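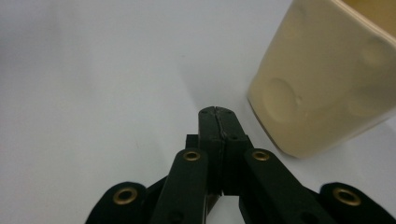
Javuvia Book Club: Frequently Asked Questions

Last updated March 28, 2024

What is Javuvia?

Javuvia is an online book club for readers of young adult fiction. Members read one novel a month and talk about it on our discussion boards. We also publish reader reviews, and the archive currently holds 830 of them.

Do I have to be a teenager to join?

No. You must be at least 13 to open an account. There is no upper limit, and many of our members are parents, teachers and librarians. The teen board is open only to members under 18 and to moderators.

What does it cost?

Membership is free. You need to get your own copy of each book, either from a store or from your library. We do not sell books, and we do not send out free copies.

How are the monthly books chosen?

Members can suggest a title at any time using the form on the Suggestions page. In the middle of each month we post a short list and open a vote, which runs for a week. The book with the most votes is read the month after next, so that people on library waiting lists have time to get it.

A title has to be in print or easy to borrow. We do not read the same author twice in one year.

Is there a book every month?

Every month except August. In August members read whatever they like and post about it on the Open Shelf board.

Do you read novels in verse?

Yes. At least two of our picks each year are written in verse. If you have never tried one, the poems usually tell a continuous story and most people read them faster than they expect. The page count can look high, but there are far fewer words on each page than in a prose novel.

Some of the books deal with hard subjects. Will I be warned?

Yes. Each book page has a section called Content Notes near the bottom. It lists subjects such as addiction, self-harm, abuse, eating disorders and the death of a family member. The notes are folded up by default so that they do not spoil the plot for people who would prefer not to see them. Click the heading to open them.

The notes are written by readers and may miss something. If you think a subject should be added, use the Report link on the book page.

Can I skip a month?

Yes. You do not have to tell us. Your account stays open whether you take part or not.

What if I have not finished the book?

Each book has three discussion threads: one for the first half, one for the second half and one for the whole book. Stay out of the later threads until you are ready. Spoilers in the first thread are removed when we see them.

How do I post a review?

Sign in, go to the page for the book and choose Write a Review. Reviews must be at least 200 words long. You can write about any young adult book, including ones the club has not read. A moderator looks at each review before it appears, and this normally takes two or three days.

Why was my review sent back?

The usual reasons are:

It was under the minimum length.
It gave away the ending without a spoiler label.
It was mostly a plot summary, with little about what you thought.
It was copied from another site.
It attacked the author or another reader personally.

You can edit the review and send it in again. A negative review is fine. Say what did not work for you and point to something in the book.

What are Bitumo and Lema?

They are our two smaller reading groups. Bitumo reads fantasy and science fiction for teens. Lema reads books in a series, one volume at a time, and is limited to 57 members so that the threads stay manageable. Lema is full at present, but you can add your name to the waiting list from your account page.

What happened to Vulon?

Vulon was our group for short stories. It closed when too few people were posting. The old threads can still be read but are locked.

Can a teacher use the discussion questions in class?

Yes. The questions on each book page may be printed and copied for classroom use. Please leave our name at the bottom of the sheet. Members' posts may not be copied without their permission.

How do I close my account?

Go to Settings and choose Close Account. Your reviews will stay on the site under the name "Former Member" unless you tick the box to have them deleted as well. Deleted reviews cannot be restored.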